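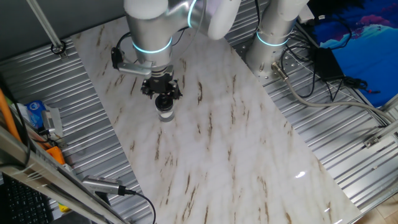
Small clear jar with a black lid, over the marble-patterned tabletop.

Horov open day, Kisness: visit notes

Horov opens its Kisness building to outside visitors once a year, in March. The company handles three lines of kitchenware under one roof: lidded storage jars, drinking vessels, and worktop boards. I went for the jars. Most of what follows is about the jars and the boards, and about what happens when one is looked at on top of the other.

Getting there

Kisness is reached by the valley road. The last bus stop is at the Clilard bridge, and from there it is a walk of 1,000 meters uphill on a sidewalk that changes sides twice. Visitor parking is behind the building and was full by 9:30 a.m. Sign-in is at the side door. The form asks for shoe size, which is for the overshoes, and the overshoes run small. Coats and large bags go on a rack in the corridor and are not supervised.

The visit is in four parts: receiving, closures, surfaces, and the sample store. A printed floor plan is handed out at the door. It shows the old position of the sample store, so anyone following it will end up at the loading dock.

Receiving

Jars arrive without lids, nested in divided cartons, and are held for a day before opening. The stated reason is temperature. A carton that has been on a truck overnight in March is colder than the room, and condensation on the inside wall can be mistaken for haze in the material. After the hold, a sample is drawn from each pallet and checked for rim flatness, mouth diameter, wall clarity, and base marks.

The rim check is simple. The jar is inverted on a flat reference plate and a thin gauge is offered to the joint at several points. If the gauge enters anywhere, the jar is set aside. The mouth diameter is checked with a plug gauge, go at one end and no-go at the other. Visitors could try both on a tray of rejects. The rim fault on my piece was easy to feel with a fingertip and almost impossible to see.

Base marks are recorded but seldom cause a rejection. The company sorts them into mold marks, scuffs, and inclusions, and only the last category is acted on.

Closures

Lids are a separate stream. The smallest jar size takes a plain screw lid, sold in black or natural. Black is the larger seller by a wide margin, and the natural version is kept on mainly for customers who write on the lid with a marker.

The closure room has a bench for torque checks. A lid is applied to a fixed value, left for 60 minutes, and then removed, and the removal torque is recorded against the applied torque. The ratio matters more than either number. A lid that loosens during the hour points to a relaxing liner or to a thread that is riding high on one side. The card on the bench listed these faults:

Cocked lid: the lid is seated but not level. Visible from the side at eye height, rarely from above.

Stripped thread: turns without tightening. Reject on contact.

Short turn: the lid stops before the liner meets the rim. Usually debris.

Back-off: removal torque well under the applied value after the hold.

Liner fold: the liner has doubled over at one point. Found by looking up through the base of a clear jar.

The last item is worth repeating for anyone who uses clear jars at home. With a transparent body, the underside of the lid can be inspected without opening it. It works less well when the jar is full, or when the contents are pale and have coated the wall.

There was a long discussion at this bench about grip. A small jar with a smooth lid is awkward to open with damp hands, and knurling helps, but knurling also collects dust and flour in a kitchen. Horov currently sells both. I asked which one the staff used in their own break room and was told there was a mixture, without matching.

Surfaces

The surface section was the busiest part of the visit. Worktop boards are shown long side running away from the viewer, as they would be seen from the end of a counter. The range is called Beltrán and covers plain colors, stone patterns, and a few wood patterns that appear to be on the way out.

The marble pattern got most of the attention. It has a white ground with fine brown and tan veins set on the diagonal. The diagonal is a practical choice. Veins parallel to the long edge make any misalignment between neighboring boards obvious, and veins square to it look like joints. A diagonal lets the fitter trim a board to length without the cut end looking like a cut end, provided that the next board is not turned the other way. Turning one board end for end leaves the slope of the veins as it was. Flipping the template is what causes trouble, and then only on patterns supplied as a mirrored pair.

The repeat length of the pattern was given as 246 centimeters. On a shorter run there is no visible repeat at all. On a longer counter the same vein group returns, and the advice was to place the return under something permanent, such as a bread bin or a dish rack.

Gloss is the other variable. Horov supplies the stone patterns in gloss and in satin. Gloss gives the stronger white and is the easier of the two to wipe. It also returns a hard reflection of whatever is overhead. Under a diffuse ceiling panel this is tolerable. Under a bare fitting it puts a bright band across the board, and within the band neither the veins nor any crumbs can be read. Moving the head a short distance moves the band, so the board is never fully visible from one position.

The satin board under the same lighting showed a wide gray bloom and no band. Crumbs were visible over the whole length. The white was noticeably flatter and the tan veins came out closer to beige.

Clear vessels on a patterned board

I had not expected to spend time on this, but it was the most useful part of the visit. A clear vessel has no color of its own to separate it from the surface. It is located by its rim, its base ring, its highlights, and the way it bends the pattern behind it. On a plain dark board all four are available. On a white board with veins, the base ring competes with the veins, and the highlights compete with the glare.
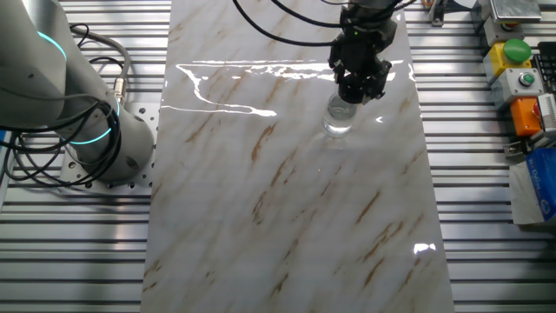
Jennylyn Manalo wrote after reading a draft of these notes that her own gloss counter had cost her two tumblers in one winter, both knocked over by a sleeve while she was reaching for something else, and that she now keeps clear glasses on a dark cork mat at the back.

A mat is the cheapest correction. A short, upright glass cup, set directly on a glossy marble pattern, is a low-contrast object, and the pattern does it no favors. A lidded jar is far easier. The black lid gives a solid disk at the top of the vessel, and the eye takes the position of the jar from the lid alone. I would put this ahead of any styling argument for the black lid over the natural one, at least on a pale counter.

Three other remedies were mentioned at the stand, in no particular order. A colored base ring, fired on, works from above and fails from the side. A thicker foot concentrates light at the bottom of the vessel and is visible from most angles, at a cost in weight. A tinted body works from everywhere and is unpopular with people who want to see the color of a drink.

Marks and wear

A board offcut had been put out for visitors to abuse. Supplied with it were a steel spoon, an unglazed mug, a jar base, and a bottle of lemon juice. The unglazed mug did the most damage: one slow drag left a gray line, which came off with a damp cloth and left a fainter dull line that did not. The jar base left nothing that I could find. Lemon juice, wiped after ten minutes, left nothing either.

The dull line is a gloss problem. On satin the same drag was hard to locate afterward, even when tilted to the window. Anyone choosing gloss should assume that the first year will put fine scratches in it and that they will be seen only near the reflection of the light fitting.

Horov recommends lifting vessels and setting them down vertically in place of sliding them. The instruction is printed on the care card in a type size that I could not read without glasses.

Sample store

The store holds retained samples from each delivery, jars on the left side and lids in drawers on the right. Jars and lids are kept apart because a closed jar ages its liner. Labels are handwritten. Retention is two years, after which the jars are crushed and the lids go out with general plastics.

Seconds are sold from a table near the exit. Small clear jars were priced at 200 for a tray, in local currency, lids included. The faults are mostly base marks. I looked for rim faults with a fingertip, as taught that morning, and found one in the first tray I picked up. The second tray was clean.

Practical notes

Allow two and a half hours. The closure bench is quiet before 11 a.m. and crowded afterward. The café sells soup and closes at 2 p.m. Photographs are allowed in every section except receiving. The toilets are on the upper floor, at the opposite end from the stairs.

Worktop samples can be ordered at the desk and are mailed out in palm-sized squares. For the marble pattern a square that small may contain a single vein or none, so ask for the long strip. The strip has to be requested by name, and the deposit is refunded when it comes back.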